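Ploltness Dustpan and Brush Set, gray: a review after nine months

I have owned this dustpan and brush since May, long enough to form opinions about them that my family has asked me to put in writing, presumably so I will stop sharing them at dinner.

The Ploltness set replaced a metal one that had bent at the front and was picking up about half of whatever I pushed at it. I wanted plastic, I wanted cheap, and I wanted both pieces to live on the same hook. The shop in Stirnitz had this and a Fujimoto set at twice the price, with a rubber edge and a brochure. I did not feel that sweeping up crumbs called for a brochure.

Let's start with the pan, the better half of the couple. The scoop is wide, and the raised wall at the back does its job. You can carry a load of sawdust from the bench to the bin without leaving a trail that tells everyone which way you went. The lip sits well on a hard, flat surface. On the workroom table it leaves only the usual thin line of dust, which you chase backward across the room until you give up and blow on it. No pan I have owned has solved the line.

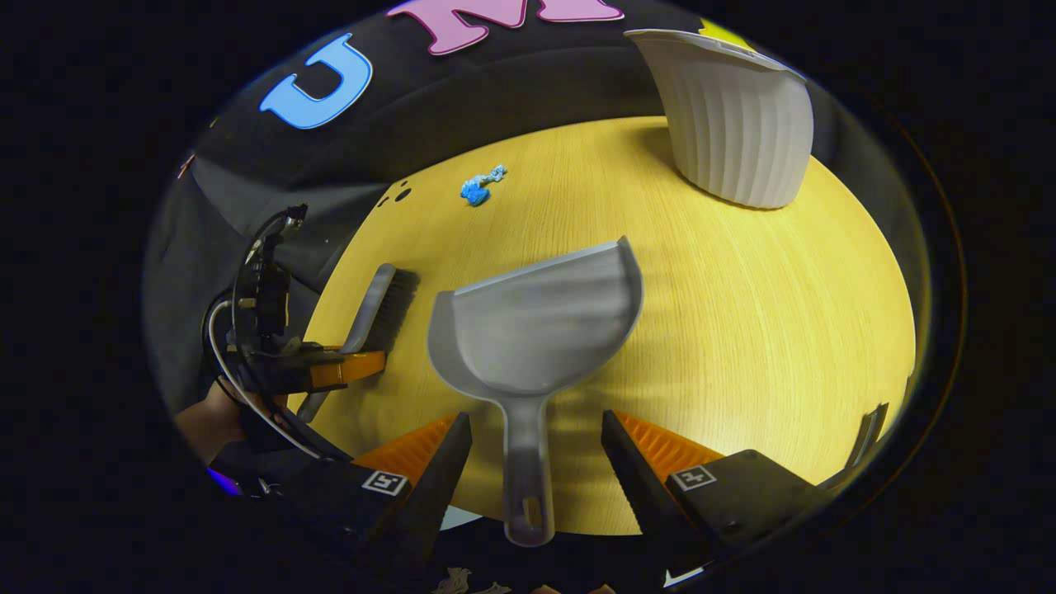 The gray dustpan and its black-bristled brush, on the table.

The handle is long for a hand dustpan, and I have come around to it. My knuckles stay out of the mess, and there's a hole at the end for hanging. The hole is small. It fits a thin nail and refuses every hook I had already screwed into the wall, so I now own one thin nail with a dustpan on it and four hooks with nothing to do.

Now the brush. The bristles are dense, which is lovely for flour, sawdust and pencil shavings, and much less lovely for anything with a thread attached. Felt scraps go in and do not come out. I cut a lot of felt, and every week or so I sit down with a comb and groom the thing like a show dog. Akihiko Ogura, who shares the workroom, says a looser brush would let go of the fluff by itself. He may be right, though he has never been seen holding a brush of any kind.

The flat handle is fine for a quick sweep. Thirty minutes in, after a big cutting session, I could feel the edge of it in my palm. A rounder grip would have cost them pennies.

As for wear, there are a few scratches along the lip and the bristles have started to lean in the direction I sweep, which I take as loyalty. Nothing has cracked. I did step on the pan once, in socks, and it was my foot that needed the attention.

Washing it is easy: warm water, dish soap, bristles down to dry. The listing on the Prollolthorpe site says to avoid solvents, so I have.

Would I buy it again? Yes for the pan. For the brush, only if you don't sew. Seven out of ten, and most of the missing three are full of felt.

Reviewed February 2020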